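**Ticket: certificates from Skillgate come out with a blank second page**
Opened by: Ekua Essien, training office, Bristwood
Product: Skillgate, certificate module
Priority: normal, please raise it if you can
Status: solved, one question left open

**Description of the problem**

Good morning. We use Skillgate to make the certificates for people who finish our evening courses. Until the spring update everything was fine. Now each certificate is exported as a PDF with 2 pages. The first page is correct, with name, course, hours and signature line. The second page is blank. When we print a full group, the printer pulls a sheet for every blank page, and we use the heavy paper, so it is a pity for the paper and also for the budget.

It happens for every course I tried. It happens on my computer and on the one at the front desk. The preview inside Skillgate shows one page only, so you do not see the problem before you export.

What I want: one certificate, one page.

**What I tried before I opened the ticket**

- Signed out, cleared the browser data, signed in again. No change.
- Exported from another browser. No change.
- Exported a single certificate and then a group of 16. Same result in both, only longer to wait.
- Changed the paper size from Letter to A4 and back. With A4 the blank page disappears, but the bottom line is then printed too near to the edge, and our paper is Letter.
- Removed the logo from the template. The blank page stays.

**First answer from support (copied from the e-mail)**

> Thank you for the report. Please check that the template has no empty paragraph after the signature field. This is the most frequent reason for an additional page. If there is none, send us the template file and one exported PDF.

I opened the template in the editor and switched on the hidden marks. There is no empty paragraph after the signature field. I sent both files the same afternoon.

**My notes while waiting**

I made a new template from zero, with only the name field and nothing else. It exports as one page. Then I added the fields back, one by one, and exported after each.

Name: one page.
Course title: one page.
Hours: one page.
Text block with the course description: one page.
Signature line: one page.
Footer with our address: two pages.

So the footer is the part that makes the difference. I deleted the footer from the real template too, and the blank page went away. But we need the address on the certificate, some employers ask for it.

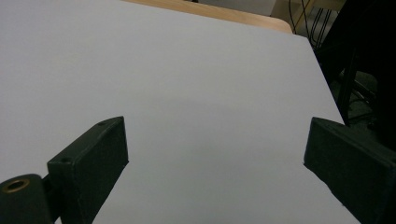

I then tried a shorter footer with one line in place of three. Still two pages. I tried a smaller letter size, also two pages. Even a footer with a single dot gives two pages. From this I understand that the length of the text is not important, only that a footer exists.

**Second answer from support**

> We could reproduce this with your template. Since the update, the footer height is saved in a different unit. Templates made before the update keep the old number, and it is read as 2000 where it should be much smaller. New templates get the number from the account settings, and in your account this was also copied from the old one. Please open Settings, then Documents, then Page layout, and look at the field "Footer height".

I looked. The field shows 4000 in our account and not 2000. I wrote this back to them with a screenshot, because perhaps it means that the value was doubled somewhere. I do not know if this matters for the solution, but I prefer to mention it.

**Third answer from support**

> The correct value for Letter is 16. Please enter it, save, and then open each template once and save it again. The change is not applied to a template until it has been saved.

**Result**

1. Entered 16 in "Footer height" and saved.
2. Opened the certificate template, changed nothing, saved.
3. Exported one certificate: one page, with the complete address at the bottom.
4. Exported the whole group of the bookkeeping course: one page for each person.
5. Printed two of them on the heavy paper. The position of the address is the same as on the old certificates from last year, I put one over the other against the window to compare.

Attention for colleagues: step 2 is easy to forget. I forgot it at first and believed for half an hour that the repair did not work. If you have several templates, you must do it for every one. The attendance letter and the Sulemana workshop certificate I have already saved again. The template for the Urkisov language exam I did not touch, as it has its own layout without footer.

**Still open**

I asked support why our account had 4000 when they expected 2000. They answered that they will pass it to the developers. If the value changes again by itself after the next update in June, please write it in this ticket and do not open a new one, so the history stays together.

Thank you to the support team for the patience. The ticket can be set to solved from my side.

E. Essien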